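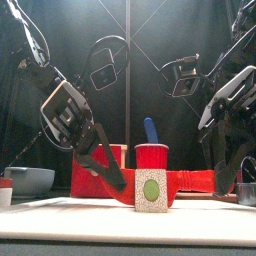

Marisol Ambrose wants it on record that the second side is too long, and that she said so before the drums were recorded. She did. It is still too long, and the band is fond of every minute.

**Kenamholm, second album: progress to Nov 26, 2019**

Your grant covered studio time at Grurkside, mixing, and a first pressing of 1000 LPs. Where we are:

- **Recording:** finished, apart from 3 organ overdubs. The organ is at Kapoor for repair and the quote keeps getting more symphonic.
- **Mixing:** side one is done. Side two waits on the organ and on Marisol.
- **Title:** *Stinovwood*, after losing a vote to nothing in particular.
- **Sleeve:** gatefold, as promised. Lyrics fit if you own a magnifying glass.

The title suite now runs 16 minutes. The application said "a short closing piece," and we accept that the phrase has aged badly. Emmett Nakamura has offered to trim the flute section — he plays bass — and talks continue.

Spending is on budget except for tape, where we are $100 over. We'll cover that ourselves. Test pressings are due in December, and your copy will go out with the final receipts.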